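Comparing two sets of hand-held grippers, part one

I've had the Vultside pair on loan since January and the Mthembu pair for a bit longer than that, and a few people have asked which one I'd buy. I was going to wait until I'd finished all the tests, but the write-up kept getting longer, so I'm splitting it. This part covers cloth. Rigid objects and the camera calibration mess can go in part two.

Some background for anyone who hasn't read the older posts. I work on folding and sorting clothes with a two-arm setup, and most of my training data comes from people doing the job by hand while holding grippers in place of their fingers. The arms come in later. What matters at this stage is how well the hand-held gripper behaves, whether the person using it can keep going for an hour without their wrists giving out, and whether the recorded jaw opening matches what the jaws were doing at the time.

Both pairs are wired. I know the wireless ones are popular and I did try a set last year, but I lost too many recordings to dropouts and went back to cables. The trade-off is that you spend a fair part of the session managing the cables.

The two pairs differ more than I expected on paper. The Vultside ones weigh 658 grams each with the camera fitted. The Mthembu ones weigh 782 grams. That gap doesn't sound like much until you've done the same movement a few hundred times. Tươi Khúc, who did about half the recordings with me, has smaller hands than I do and noticed the weight well before I did. She also found the Mthembu trigger too far from the grip. There is a spacer for it, but it comes as a separate part and mine hadn't turned up when we started. 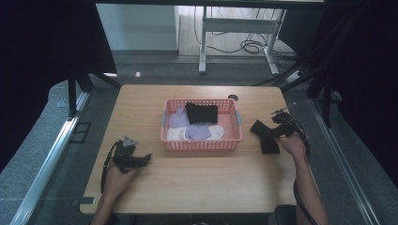

Cloth is where I spent most of the time, because it's the thing I need the grippers for and it's also where cheap jaws show their faults. The task was simple. Take a garment out of a basket, put it on the table, take it back to the basket, repeat. I like a plastic basket with a grid of holes in the sides for this, as the jaws can catch on the openings and you find out quickly who has rounded off their jaw tips and who hasn't. Once you've got a black garment hanging from the right gripper, the way it bunches up on either side of the jaws tells you how much you're really holding. A pinch in the middle of a folded piece gives you a sort of bow, and that's a weak grip for folding, as the layers slide over each other when you lift. A pinch nearer a corner holds better but takes longer to line up. I had the lavender and white pieces in the basket as well, and they were easier to judge by eye than the black ones, where I could never tell one layer from two without getting closer.

The Vultside jaws are narrow and a bit springy. They get under a single layer easily, which I liked, but they twist if you pull sideways. On heavier items the tips crossed over slightly and the recorded opening read as closed when there was still fabric in there. I could correct for it afterwards, but I'd prefer not to have to.

The Mthembu jaws are wider and don't flex at all. They almost always came up with two layers when I only wanted one. On the other hand, nothing fell out once it was gripped. I'd call that the better fault to have for sorting and the worse one for folding.

I counted drops over 500 picks with each pair, same garments, same order. I won't put the whole table in this post as I want to recheck two of the sessions first. The short version is that the Vultside pair dropped more and the Mthembu pair grabbed too much more often, and the totals of bad picks came out close enough that I wouldn't choose on that number alone.

Cables next. The Mthembu cable leaves the handle at the back and hangs down past your forearm. The Vultside one leaves from the bottom and tends to swing forward onto the table. I tried clips, hook-and-loop ties on the sleeve and an elastic line from overhead. The elastic line was the best of them but it pulls the gripper up slightly, and you can see that in the data as a small upward drift whenever the operator relaxes. I've gone back to letting the cable loop loosely at the side and paying attention to it.

Software was less of a contest. Both log jaw opening at a rate that's fine for this kind of work. The Vultside logger starts as soon as you plug it in, so you end up trimming the front of every recording. The Mthembu one waits for a button press and gives you a beep, but the button is on the left handle only, and you have to put down whatever you're holding in that hand if you want to reach it properly. Khải Cù wrote me a short script that starts either one from a foot pedal. It has been the most useful thing to come out of the whole comparison and I'll post it when he's happy with the comments.

One thing that annoyed me with both pairs was the jaw pads. They're a soft rubber and they pick up lint. After some 6 sessions the grip on smooth fabric was noticeably worse, and wiping them down with a damp cloth brought most of it back. Manby sells replacement pads that fit the Vultside jaws and I have a set on order. I haven't found anything yet for the Mthembu.

If I had to send one pair back tomorrow it would be the Mthembu, mostly on weight. But I'd want to try it with the spacer first, and Tươi wants another go at it once the part arrives. Part two will have the cups, the boxes and the drop table.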